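I caught Ok-hee Ko at 7 in the morning, before her planner had a chance to misbehave. She writes motion software at Soteck, and I'd been bugging her for a chat since November (sorry again, Ok-hee!).

I asked what she'd been stuck on. "Bread," she said, and laughed. "A box gives you nice flat faces. With a braided loaf, my grasp scorer finds 100 places it likes and most of them are terrible."

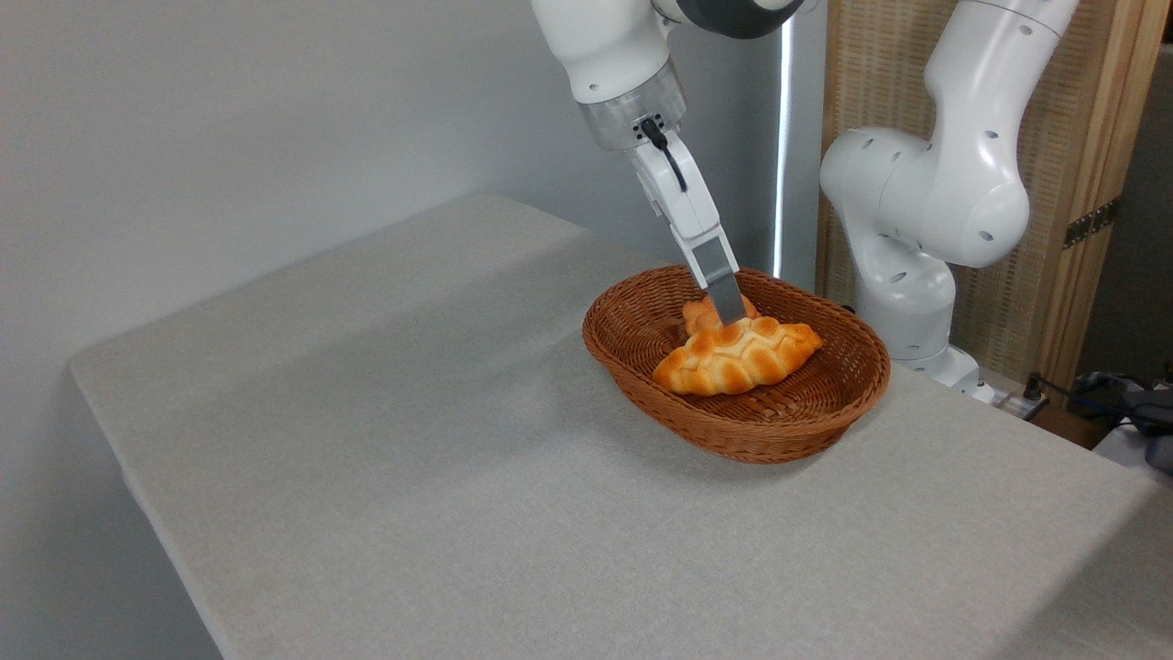

Her fix was to stop trusting the first answer. The planner, which she calls Jukatus, now keeps the best 13 grasps and checks each one against the whole path in and out, basket rim included. "I used to score the grasp first and plan later, and we'd get a lovely grasp with no way to reach it."

So is it slower? A bit, she admits. Her teammate Tamer Srour got most of the time back by caching the collision checks, and he's still grumpy about the three weeks it took him. "Tamer wanted to rewrite the whole thing," she told me. "I said please, just the cache."

I wanted to know about logging too, my own pet subject, and wow, did she have opinions. Every rejected grasp gets saved with the reason. "If I can't see why it said no, I can't fix it."

Next on her list is two loaves touching, where the segmentation likes to merge them into one.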